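I had been playing dice games on a bare dining table for most of my adult life and never thought of it as a problem. Then we moved into a place with hard floors and a big table with a finish that shows every mark, and suddenly every roll was a racket. I went looking for a table cover and ended up with the Gatura game cloth in the blue-gray, extra wide. I've had it since December, which I figure is long enough to have an opinion.

First, the noise. This is the reason I bought it and it delivers! A die on bare wood is a loud little thing, and with four people rolling handfuls at once it used to be like hail on a car. On the Gatura it's a soft thud and then nothing. We can play after bedtime now without a door opening down the hall, and I'd have paid the money for that alone.

Second, the rolling. I was worried a soft cloth would make dice just plop down dead where they land, and my old travel mat (a Pekivano, the one that rolls up into a tube) was really bad about that. You'd toss a die and it would sort of stick. The Gatura has enough nap to slow things down but they still tumble properly, and I get far fewer dice on the floor. I still get some. If you throw hard from the short end it'll go right off the other side, because there's no lip or border, and if you want one you'll have to buy a tray.

It lies flat. I can't say that about many of these. It came folded, and I expected to be fighting creases until summer, but I hung it over the shower rod for two evenings and they dropped out. The Pekivano never did lose its curl at the ends, we used to hold it down with mugs.

The color is a little different from the website. Online it looks like a strong blue and mine is much more gray, with a mottled look when the nap gets brushed one way and then the other. I like it fine. White dice show up great on it, black ones are harder to find at night under a yellow lamp, and I lost a dark green one in plain sight for an entire round. If you have a lot of dark dice, maybe look at the tan.

Now the complaints. It picks up everything. Cat hair, crumbs, the fuzz off a sweater. I run a lint roller over it before we play and again after, and I go through a lot of sheets. The Heydari brush that the store suggests adding to your cart is not worth it, by the way, it just pushes the hair into lines. Regular sticky roller, done.

The other one is drinks. The listing says "spill resistant" and I would not lean on that. Water beads up for a few seconds and then it's in. I got a juice spill out with cool water and a drop of dish soap, but I had to get to it fast and it dried a bit stiff until I brushed it. House rule now is drinks stay at the back edge with the caps on if they have caps. Cans are on the honor system.

Price was 41 dollars for my size, and I think that's fair. The Dasgate one is nearly 100 and has a stitched edge, which would be nice, since my cut edge has started to fuzz at one corner. I'd give this 4 out of 5 and I'd buy it again, probably in the tan.
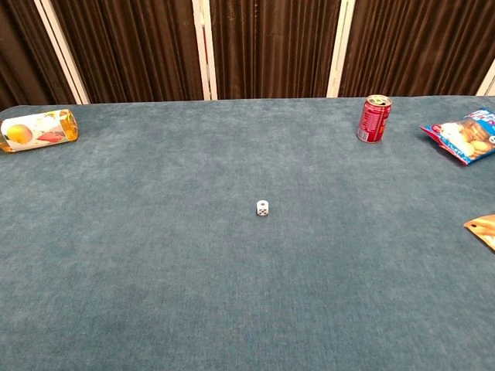
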